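Smaranda Ciobanu
I have been promising a few of you a thread on paper rolls ever since I complained about the pantry in September, so make yourself a cup of something, because I have feelings and they go on for a while.

Some background. We moved into the Plalham apartment with one kitchen drawer that opens all the way and one that doesn't, and a pantry shelf so shallow that a cereal box has to stand sideways. Paper goods have never had a proper home here. They lived on top of the fridge, then under the sink (never again, there was a drip), then in a tote bag behind the door.

The tote bag is where I learned how much space you pay for when you buy the big puffy pack. I love a big puffy pack! But it took up the whole bag and half of the hallway, and my sister tripped on it twice in one visit and was very gracious both times.

So this month I cleared the shelf by the window, measured it properly for once, and got 132 centimeters of usable length. I know, I know, centimeters, but the only tape measure I own came from my father and that's the side I can still read. The old shelf was 127, and you would not believe what those extra five have done for my mood.

Then came the question of which roll. I used to buy the smooth kind from Brellska, and it was fine for windows and pretty hopeless at picking up olive oil. My neighbor Mrs. Juhász has been telling me for a year to get one with a pressed pattern in it, all those little dents, and she says it in the tone people use for telling you to see a dentist. I finally listened. 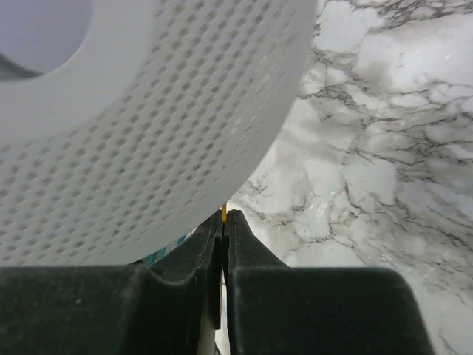 Look at all those little dimples, row after row of them. Mrs. Juhász was right.

I've been using the quilted sort for a couple of weeks now and my report is that I tear off one sheet where I used to tear off three. It holds together when I scrub at the stove, and it doesn't leave fluff on the glasses. It does cost more. I did the math on the back of an envelope and decided I could live with it, then lost the envelope.

A few things I've settled on, in case they help anybody with a small kitchen. Stand the rolls up on end if your shelf is deep enough, and lay them down if it isn't. Mine isn't, so they lie in one long line with the hollow ends facing each other, like a very soft pipe.

Keep one roll out where you can grab it with a wet hand. I had mine on a wall holder that came with the apartment, and the screws gave up, so now it's on a plain upright stand from Pivberg that I found at a yard sale. It wobbles a little if you pull hard. I've put a folded dishcloth under it and we've reached an understanding.

Save the cardboard tubes! I slide extension cords into them, one cord to a tube, and write on the outside which lamp it belongs to. I also keep the good wrapping paper from wrinkling by rolling it up inside a tube I've slit down the side.

Somebody asked about cloth towels, and yes, I have a stack of those too, and I use them for hands and dishes and most spills. Paper is for bacon and for whatever the cat has done. I feel fine about that split, though I'm happy to hear how the rest of you manage it.

Next up is the shelf above, where the spices are, and I'm a little afraid of it. There are two open jars of paprika up there and I think one of them moved in with us. If anyone has a trick for labels that survive steam, please send it my way before I start peeling things off tonight.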